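Rechercher sur le site Mots-clés OK

Tolby, où on en est

Vite fait, parce que le bulletin part ce soir et qu'Adom a encore les mains dans les câbles. Tolby, pour les nouveaux : le projet de rangement de vaisselle de l'atelier Lastell. Un bras, une caméra au poignet, une autre à côté de la table, et un programme qui doit décider quoi prendre et où le poser. Le 9 février 2022, donc, point d'étape. 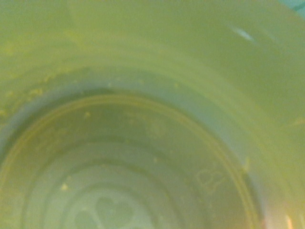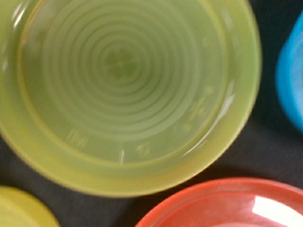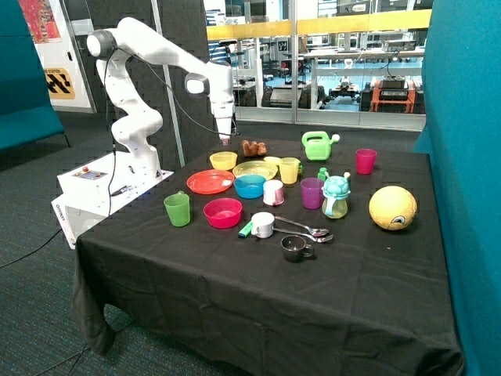 Les deux premières vues viennent du poignet, la dernière de la caméra fixe.

Ce qui marche : le déplacement au-dessus de la nappe. Plus d'à-coups en descente depuis qu'Adom Asamoah a refait la rampe de vitesse. Il avait mis une accélération beaucoup trop raide en décembre et tout le support caméra vibrait. Maintenant on descend droit, on s'arrête, on attend, on prend la vue. 15 secondes par objet, c'est long. On s'en fiche pour l'instant.

Ce qui marche moins : la mise au point. Le bol vert gradué, vous voyez bien que c'en est un, les anneaux au fond sortent pas mal. Mais les graduations, illisibles. Aba Antwi voulait s'en servir comme repère pour estimer la hauteur, c'est raté avec cet objectif. Deux pistes : reculer la caméra de 31 mm (il faut réimprimer la patte), ou changer d'optique. Aba penche pour la patte. Moi aussi, c'est du plastique et une nuit d'imprimante.

Le gobelet jaune-vert, lui, nous a coûté un après-midi. Translucide, plein de nuances, un reflet blanc sur la paroi, et le programme croit qu'il y a trois bords au lieu d'un. Il prend l'arrête du fond pour l'ouverture. Au passage : il y a un petit cœur moulé au fond, le détecteur l'adore, il l'a classé « objet » avec une confiance insolente. Et puis les miettes et les traces sur la paroi, merci de laver ce qui sort de la cuisine avant de le mettre dans le bac Tolby. Chaque miette devient un candidat. On a monté le seuil de taille, ça passe mieux, mais un bouchon risque de sauter avec.

Les objets sur la table. Beaucoup de plastique de couleur, exprès : bols, tasses, gobelets, l'arrosoir vert vif, et l'ours en peluche, qui sert de piège. L'ours n'est pas de la vaisselle, le bras ne doit pas le prendre. Verdict provisoire : Tolby hésite. À revoir avec une vraie classe « à laisser », au lieu du bricolage actuel où tout ce qui n'est pas rond est suspect. Les cuillères posent le même problème, à plat, brillantes, côte à côte. Le programme en fait un seul truc tout long.

La nappe noire, on garde. Discussion un peu vive là-dessus (bonjour Aba). Pour : les couleurs ressortent bien. Contre : elle plisse, et un pli bien éclairé peut passer pour un bord. Compromis, on la tend avec des pinces sous le plateau et on n'en parle plus. Quelqu'un a des pinces larges ? Celles de l'établi bois sont réservées, ne pas y toucher.

Côté logiciel, passage à Mellari pour l'enregistrement des séquences. L'ancien script perdait des images dès qu'on lançait les deux caméras en même temps, et les horloges dérivaient. Mellari met tout sur le même temps, écrit un seul dossier par séance. Il reste un bug : si on débranche la caméra du poignet avant d'arrêter l'enregistrement, le dossier est fichu. Donc toujours arrêter d'abord. C'est marqué sur le carton à côté du clavier, en gros.

On a 900 vues annotées. Annotées à la main, le soir, avec du thé. Adom en voudrait le double avant de relancer l'apprentissage, Aba préfère relancer tout de suite et voir où ça casse. On relance tout de suite. Les étiquettes « bol » et « gobelet » sont mélangées dans les premiers lots, ne pas s'en servir sans passer par la version corrigée (dossier Tan, sous-dossier propre). Le dossier Tan tout court c'est l'ancien, je sais, le nom est nul, on renommera.

Pour ceux qui veulent donner un coup de main, par ordre d'urgence :

- réimprimer la patte caméra, fichier prêt, prévoir un remplissage plus dense que la dernière fois, elle pliait
- relire les annotations des objets translucides, c'est là qu'il y a le plus de bords faux
- fixer proprement les câbles, côté table et au sol
- écrire la page d'aide, même courte, même moche

Rappel sécurité, encore : pas de main au-dessus de la nappe quand le bras est sous tension. Même pour redresser une tasse. Même « juste une seconde ». Le bouton rouge est sur le dessus du socle, tout le monde doit savoir où il est avant de lancer quoi que ce soit. Il faut être 2 pour un essai, un au clavier, un près du bouton. Pas d'exception le soir.

Budget : rien de neuf à acheter si la patte suffit. Si on change d'optique il faudra en reparler, Adom a une référence en tête mais pas encore le prix.

Prochaine étape, la dépose. Prendre c'est bien, reposer sans renverser c'est une autre histoire, surtout les tasses avec anse. On commence par les bols, qui pardonnent plus. Puis les assiettes, qui sont basses et que le bras a du mal a attraper par le bord. La gourde à couvercle tortue en dernier, sa forme ne ressemble à rien de ce qu'on a annoté.

Si vous avez chez vous des bols ou des gobelets en plastique opaque dont vous ne faites rien, on prend. Opaque, s'il vous plaît, le translucide on a donné. À déposer dans le bac sous l'étagère du fond, avec votre prénom si vous voulez les revoir.

Questions sur le bras : Adom. Questions sur les données : Aba. Pour l'imprimante, le créneau se réserve sur la feuille à l'entrée.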